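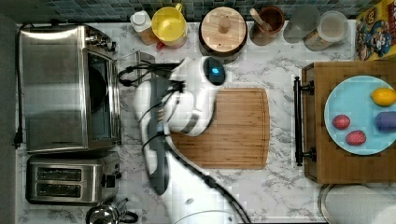
Figure 4.1 A working counter: toaster oven and toaster on the left, cutting board in the centre, containers along the back.

Chapter 4: The Counter
By Nokuthula Coetzee
Posted in March | 468 views | 30 shares

Most people, when they think about a kitchen, think about the stove. I want to talk you into loving the counter! It's where nearly everything happens before the stove gets a look-in, and it's where you end up again when the cooking is done. Peeling, chopping, buttering, packing lunches, opening the mail, leaning on it with a cup of tea while you wait for the toast. If you get the counter right, the rest of the kitchen starts to behave.

In Chapter 3 we measured cupboards. Now we come out into the open and look at what sits on top, and I promise it's more fun than hinges.

4.1 The three zones

A counter can be divided into zones by what the hands are doing there. We will use the names heat, work and store for the whole of this chapter.

The heat zone holds the small appliances. In Figure 4.1 a toaster oven and a two-slot toaster share the left side, with a kettle down in the near corner. Grouping them like this is a habit worth copying. Hot surfaces stay together, crumbs fall in one area, and you only have to think about cords on one side of the room. Do think about cords, though. A plug lying loose on the counter wants a home, and a cord should never cross the place where you chop.

The work zone is the bare stretch in the middle. Its heart is the cutting board. The bamboo one in the figure has a groove around its edge, a lovely small piece of design that catches the juice from a tomato or a roast before it runs across the counter (marble lovers, take note, as lemon and tomato will dull the polish if they sit). Keep the board in the same place for a month and you'll reach for it without looking.

The store zone usually runs along the back, against the tiles. Look along the back row in the figure and you'll find a yellow pitcher, a round wooden container with a knob on its lid, a brown crock with a wooden utensil in it, a jar with a white lid and, off in the corner, the breakfast cereal. Tall things at the back, open space in front. I get quite excited about a good back row, because it tells you so much about how people eat!

4.2 How much space is enough?

My colleague Ihor Koval spent a winter measuring home kitchens in the town of Kerkent, and his notebooks are a treasure. He recorded 922 counters, from tiny flats to farmhouses, and asked each cook where they got stuck. The complaint he heard most was about the clear space beside the board, the spot where chopped food goes before it moves on. People had given it away to a bread bin or a bowl of keys.

So leave a landing space. For most cooks a gap about 30 centimetres wide, on the side you push food towards, is plenty. A tray does the job nicely too, and one with handles can be lifted away all at once when you need the room.

4.3 Trays, racks and other helpers

A tray turns many small things into one large thing. Oil, salt, pepper and a pinch bowl on a tray can be moved in a second when it's time to wipe down. Racks work upward instead and are wonderful in narrow kitchens, as long as they don't creep into the work zone.

Try it at home

Clear your own counter completely and wipe it. Put back only what you use that day, as you use it. In the evening, sketch what has come back and mark the three zones in colour. Bring the sketch with you to section 4.4, where we start moving things.

3 comments

Fedir Marchuk
Did the clearing exercise last night and found a second peeler. Moved the kettle next to the toaster and I'm already a convert.

Hryhorii Antoniuk
Is the landing space meant to be on the left if you're left-handed? I push everything to the right with the back of the knife.

Nokuthula Coetzee
Then right it is, Hryhorii! Follow the knife.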